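Sorting Time and Retrieval Errors in Small-Parts Storage
Jalen Thibodeaux
Final report, Tuesday, June 18, 2019

1. Background
The Bistomside repair workshop keeps 3,000 small fasteners in mixed drawers. Staff reported that finding a matching screw often took longer than the repair itself. This project compared 2 storage layouts, opaque drawers (layout A) and clear compartment boxes (layout B), on retrieval time and error rate.

2. Method
Each of 14 participants retrieved items from a printed list. A trial ended when the item was placed on the bench mat. Errors were logged when the thread size or head type did not match the list. The order of layouts was alternated between participants. In total, 167 trials were kept for analysis.

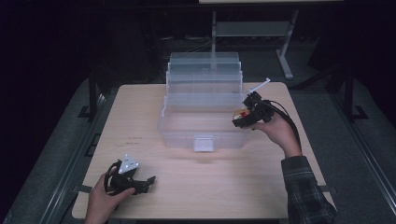
Labeling was held constant across layouts, with the same type size and the same part codes. Layout B differed in wall material and in access. A translucent box with stepped, overlapping trays and a front latch is typical of the category — contents can be checked through the wall before the latch is released. Trials were timed from the first touch of the container, so opening was included.

3. Results
Median retrieval time was shorter for layout B. Error rates were similar. Most errors in both layouts involved adjacent thread sizes, which look alike at arm's length.

4. Limitations
Participants were students, and none had used the workshop's stock before May. Trays were never overfilled, as they often are in daily use.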